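3.2 Collecting demonstrations by hand and by remote control

Demonstrations were gathered in two ways. In the first, an operator drove the two-arm platform from a desk with a pair of leader arms, watching the workspace through the head camera. In the second, a person did the same work with their own hands while wearing a head-mounted camera set at close to the same height and angle as the camera on the platform. We call these the remote set and the hand set. Both cover the same group of household and workshop tasks: folding cloth, lifting lids, turning over mats, and bending or rolling sheet material.

The remote set was recorded at the Billonau laboratory by 2 operators, both of whom had used the leader arms before. The hand set was recorded in ordinary rooms at Fallero, where the wearers were told what the task was but not how to do it. Ritva Oksanen wrote the task cards and kept the wording short, for example "bend the edge up and hold it". We had tried longer cards in an earlier round and found that people stopped to read them again halfway through, which left long pauses in the recordings.

The sheet tasks gave us the most trouble and take up most of this section. A rigid object can be described by where it is and which way it faces. A sheet that bends has no such simple description, and what it does next depends on where it is being held and how hard. The remote operators found this difficult for a plain reason: the leader arms send back very little force, so they could not feel the material begin to give.
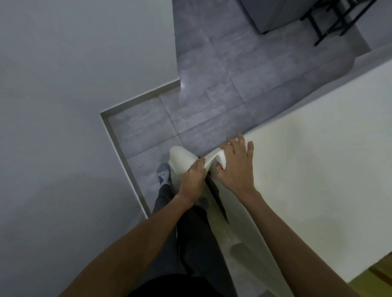 Sheet bending is a case where the two hands have to do different jobs. In the hand set the usual pattern was for one hand to take the rolled part and the other to keep the rest of the sheet in place. Figure 4 is typical in this respect - the left hand is wrapped over the rim of the curled section while the right is spread on the flat top, close to the place where the material folds over. A two-finger gripper cannot copy the second of these directly. When we mapped hand poses to the platform, an open hand pressing on a surface was therefore treated as its own contact type, with the gripper closed and the flat side of the fingers laid on the sheet. Gebhard Gasser added this type to the labelling tool after the first pass, and the earlier recordings were labelled again.

Figure 4. A sheet-bending demonstration from the hand set, head camera view.

A further difference between the two sets is where the work takes place. The remote operators kept every task inside the reach of a fixed table. People using their own hands did not. They worked on the floor, held things against their legs, or turned their whole body to get a better angle. We kept these recordings, but marked any stretch in which a part of the body other than the hands was supporting the object. Such stretches were used to train the visual encoder and were left out when training the action head.

Occlusion was handled in the same way for both sets. A large sheet hides much of what lies behind it, and often part of the hand as well. When the hand tracker lost more than 3 fingertips on one hand, the pose for that hand was filled in from the frames on either side if the gap was short, and dropped if it was not. Pale material on a pale background was a common cause of lost edges. We did not ask wearers to choose different material or move to another room.

In total, 700 demonstrations were kept after checking, of which 70 were sheet tasks. The checking was done by hand. A recording was thrown out if the task on the card had not been attempted, if the camera had slipped so far that neither hand was in view for most of the clip, or if someone other than the wearer joined in. Recordings with clumsy or repeated attempts were not thrown out. A regrasp is useful to the policy, and the remote set has too few of them - an operator who loses a sheet on the platform tends to stop and reset.

All recordings were resampled to a common rate and cut into segments at each change of contact type. Segment boundaries in the hand set were less clean than in the remote set, as people often start to shift one hand before the other has settled. Where the two labellers disagreed on a boundary we took the earlier one. The effect of this choice on the trained policy is reported together with the other ablations in Section 5.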